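Review: Vorar replacement fingertip pads and the felt cover from Zerholm, after a season on our two-handed table

I have been meaning to write this up since September, when I put the first set of Vorar pads on our hands and told myself I'd give them a fair run before saying anything. 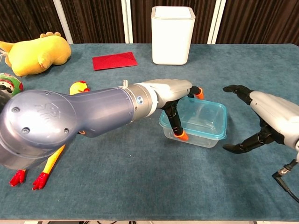

So, a bit about how we work. The cell is two arms with a hand on each, set over a big table, and most of the day they practice picking up and passing along whatever is lying there — plush toys, rubber chickens, packets, clear food boxes. The clear boxes are what wore out our old pads. The plastic is slick, the rim is stiff, and a finger that has to hook over that rim all afternoon will polish the tip until it has about as much grip as a butter knife.

The Vorar pads are orange, which I thought was a silly thing to care about until I had used them for a while. Orange against a black finger is wonderfully easy to check from my chair! If a pad has crept sideways or started to peel I can spot it without getting up, and I get up enough as it is.

Fitting them is pleasant work if you take your time. Power the hand down, work the old tip off, wipe the finger clean, and let it dry all the way. I hurried that last part on my first try and had a pad on the floor before lunch. My first full change took 19 minutes, and now I can do a finger in 3 if the coffee is good. They came in a bag of eight, and I have two left.

How long do they last? I change ours at 200 hours, which is my own rule and maybe a cautious one. The edge nearest the rim goes first. You will see it turn shiny, and then the light boxes start to slip.

The Zerholm felt is the other half of this order, and I like it nearly as much. It is a lovely teal blue, it lies flat, and a dropped box lands on it quietly. It does collect lint, and lint finds its way onto the pads, so I go over the cloth with a sticky roller every morning and wipe the tips with a damp rag right after. I'd buy the felt again, though I wish they sold it a little wider.

I did try the Trudside pads as well, being the cheaper choice. They grip fine on plush and paper, but they are thick, and a thick tip makes it hard to get a finger down inside a small container. They're in the drawer now.

One grumble for Vorar: the instruction sheet is tiny and skips the part about checking the cable. After any work on a hand, move the wrist slowly through its whole range and watch that the cable never pulls tight. I learned that on the older Verbruggen cell, and it cost me a connector.

Four and a half stars for the pads, four for the felt. I have another bag on order.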